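Section 2: Setting up the tray transfer cell and working in it safely

Last revised 2019-08-05 by Arash Sadeghi

If you've come straight from the unpacking section, good, grab a coffee and read this one sitting down. It covers how we lay out a cell for moving moulded trays between a bench and a bin with a two-armed, legged robot, and the house rules I'd like you to follow while you do it. I've set up plenty of these for Jornuvura now and I've made most of the mistakes already, so you may as well have the benefit.

Your site safety plan comes first. If it's stricter than what I've written, follow the plan and send me a note.

2.1 Before you switch anything on

1. Walk the floor. Pick up tape, zip tie ends, bits of cardboard, anything a foot could land on. Carpet is fine, but check for lifted edges and get them stuck down properly.

2. Mark the keep-out line 2000 mm from the furthest point either hand can reach. Measure with the arm held straight out in service mode (I once measured with it folded, and had to pull up every bit of tape and start over).

3. Put the stop button where the operator can reach it without crossing that line. Press it. Reset it. Press it again from where you'll really be standing.

4. Look at every cable on both arms, from the elbow to the wrist. You want enough slack for a full wrist turn and no loop big enough to hook a corner. If a tie is biting into the cable jacket, cut it off and fit a new one.

5. Check the fingers and thumb on each hand for play. A little give at the tip is normal. A click isn't, so stop there and ring Balleck service before you go any further.

Note: the wrist covers scratch if you so much as look at them. Scratches are cosmetic, cracks are a fault. Log the cracks.

2.2 Laying out the bench and bin

1. Lock the bench so it can't creep when something leans on it. Give it a decent shove with your hip from both ends.

2. Lay the trays in a row, all pointing the same way, with room between them for a hand to come down on either side. I'm fussy about this and I make no apology – a crooked tray is the most common cause of a bad grip in my logs.

3. Stand the bin on the floor, within reach but clear of the feet. Leave yourself a path to walk out backwards.

4. If you're using cardboard inside the bin, press on it before you start. Soft or crushed cardboard gets swapped out.

5. Run the reach check from the Drudent menu, one arm at a time, at the slowest speed. Watch the hand near the bench edge and near the bin rim. Those are your two pinch points, and they deserve more of your attention than the rest of the cell put together.
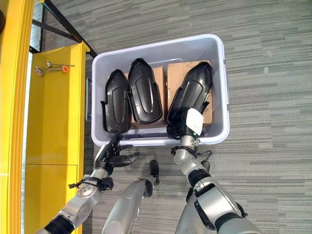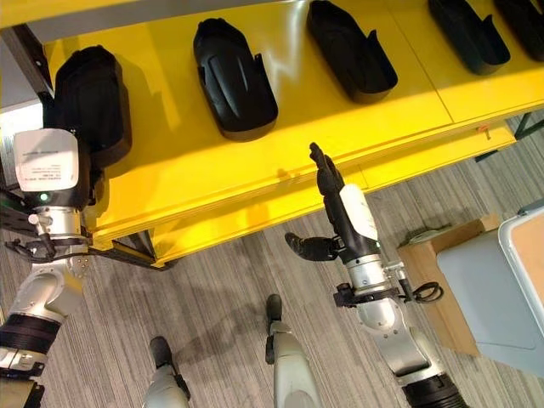 2.3 Your first supervised run

1. Two people, always. One on the stop button, one on the screen. The stop person doesn't chat, doesn't check their phone and doesn't go and get the door.

2. Call out "clear" and wait for "clear" to come back. I know it feels a bit daft when you're standing right next to each other. Do it anyway.

3. Start the transfer at the lowest speed setting and let it do 13 moves without a fault before you touch the speed at all. If it faults on move 12, you're back to zero, sorry.

4. Between moves, check that the robot's feet are still planted where you started. A small shuffle is part of how it balances. If it has wandered enough that you'd have to redo the reach check, stop and redo the reach check.

5. When you need to go in, use the stop, wait for the arms to settle in their supported position, then step over the line. Never go in on a pause. A pause is a software state and the motors stay live.

CAUTION: Don't reach into the bin while a hand is over it, even to straighten one little tray. Even if you're quick. I thought I was quick too, and I wore a finger splint for most of an August.

CAUTION: Don't catch a dropped tray. Let it fall, press stop, pick it up afterwards.

CAUTION: If the robot starts to lose its footing, step away and let it go. It's heavy, it folds in places you don't expect, and we can order parts for it.

2.4 Faults you'll probably meet

Code 3531, grip not confirmed. Nine times out of ten it's the tray angle, so go back to step 2 of the layout. If the angle's good, wipe the fingertips with a dry lint-free cloth and try again.

Arm stops short of the bin. The bin has usually been nudged. Put it back on its marks, run the reach check, carry on.

Hand won't open. Press stop and support the tray from underneath before you use the manual release, and keep your own fingers out from between the thumb and the palm. The release lets go all at once – you'll get a fright the first time.

2.5 Packing up

Park both arms, power down, then coil the stop button lead and hang it up (please don't wrap it round the button itself, it kills the connector). Write the run in the Ackah logbook: who was on stop, who was on screen, any fault codes, anything you moved. "All good" isn't an entry. If you shifted the bench or the bin, even by a hand's width, write that down too, and the next crew will know to start from 2.2.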